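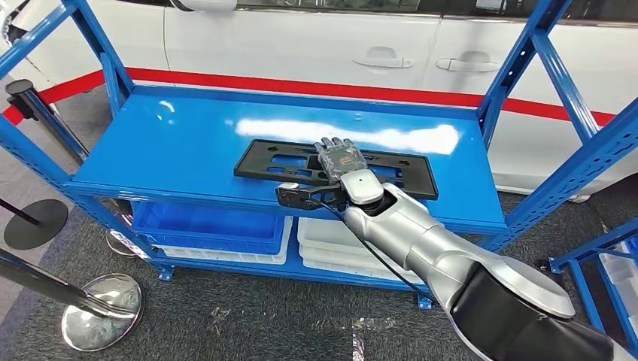 **Giraldo Auto Supply – Parts Counter, Body & Trim**

# Ellov Licence Plate Bracket, Front, Black

Part no. 2390

A licence plate bracket is one of those parts you never think about until you've got a new bumper on the car and a plate sitting on the passenger seat with nowhere to go. We sell a lot of them, mostly to people who've just had a front-end repair, and also to folks who bought a car in a province that only asks for a rear plate and then moved to one that wants two. The Ellov bracket is the one we reach for first at the counter, and we've been happy with it for long enough that we gave it a page of its own.

It's a moulded black plastic bracket, flat and rectangular, with a mix of rectangular and rounded openings through the face and small holes along the edges. It's light (nearly 200 grams on our postal scale) and it has just enough give in it to sit nicely against a bumper that isn't perfectly flat, which describes most bumpers we've met! The finish is plain and unpainted, and we'd suggest leaving it that way. Paint on this kind of plastic tends to chip wherever the plate vibrates, and once your plate is on you'll hardly see the bracket anyhow.

## What you get

- One front bracket, black plastic
- Four self-tapping screws for fixing the bracket to the bumper
- Four shorter screws for fixing the plate to the bracket
- A folded instruction sheet in English and French

There are no rubber bumpers or foam pads in the package. If your plate rattles on gravel roads, ask us for a strip of the Gustia foam tape. It's kept behind the counter and we'll happily cut you a short length.

## Will it fit my car?

Probably, and we know that isn't the answer anybody wants. The bracket takes a standard North American passenger plate, so the plate side of things is simple. The bumper side is where we'd like you to slow down a little. Some cars come with factory dimples in the bumper cover, and you can often line the bracket up to those and save yourself any measuring. Others have a perfectly smooth cover, or a grille right where the plate wants to be, or a tow hook cap, or a parking sensor, and each of those changes things a bit.

The best thing you can do is bring us the year, make, model and trim, or just drive over and let us hold one up to the car in the parking lot. We do this all the time and it takes a minute. If your car uses a shaped bracket made for that one bumper, we'll tell you so and order it in for you.

Motorcycle and small trailer plates need a different part altogether. For the rear of a passenger vehicle, please ask for part no. 1290. It has its own screw kit, and the two kits shouldn't be mixed.

## Putting it on

You'll want a Phillips screwdriver, a drill with a small bit, a tape measure, some masking tape and a pencil. A second pair of hands is lovely to have but you can manage alone.

1. Wash the middle of the bumper and let it dry.
2. Run a strip of masking tape across where the bracket will sit, find the centre, and mark it.
3. Hold the bracket up and step back for a look before you commit to anything. Check that it clears the grille, any sensors and the hood latch area.
4. Mark your holes through the bracket.
5. Put it down, look behind the bumper cover for wiring or hoses, then drill small pilot holes.
6. Peel off the tape and start all four bumper screws by hand before tightening any of them.
7. Snug them up evenly. Stop when the bracket is held firmly.
8. Fit the plate with the shorter screws.

Step three is the one that saves the heartache. Bumper covers cost a great deal more than brackets, and there's no un-drilling one – so have your look, go and make a cup of tea if you need to, and have another look.

Please don't use an impact driver on the last few turns. The plastic is tough but the screws will happily strip their own holes if they're sent home too hard, and then you're hunting for a fatter screw on a Saturday afternoon when you'd planned to be at the lake.

## Looking after it

There isn't much to do. When you swap to winter tires, take the plate off and rinse the salt out of the openings and from around the screw heads, and check that everything's still tight. A touch of anti-seize on the plate screws makes the next removal far more pleasant. If the bracket has cracked after a nudge in a parking lot, replace it. Glue repairs don't last through January in our experience, and a dangling plate is an easy way to get pulled over.

## Returns and spares

Unused brackets can come back with the receipt, as long as the screws are with them. Once a bracket's been on a vehicle we can't take it back unless there's a fault in the moulding, in which case bring it in and we'll swap it.

Lost your screws? Replacement kits are sold separately, and so are the Nusov stainless plate screws, which cost a bit more and are worth every cent if you park outdoors near the water. We don't recommend stainless for the bumper side, where the supplied self-tappers have the better thread for the job.

## Ordering

You can order by phone or at the counter. Give us the part number and tell us what vehicle it's going on, even if you're quite sure it fits. Body shops and small dealers who need brackets regularly should ask for Yesenia Marulanda at the parts counter. She sets up trade accounts and can put together an order of fronts and rears with the matching screw kits packed separately, so your installers aren't sorting hardware on the shop floor.

Counter pickup is free, and we'll hold an order for a week. Shipped brackets travel in a flat box with a bit of paper padding. If yours arrives bent or cracked, hang on to the box and give us a call before you fit it.

Page updated October 19, 2025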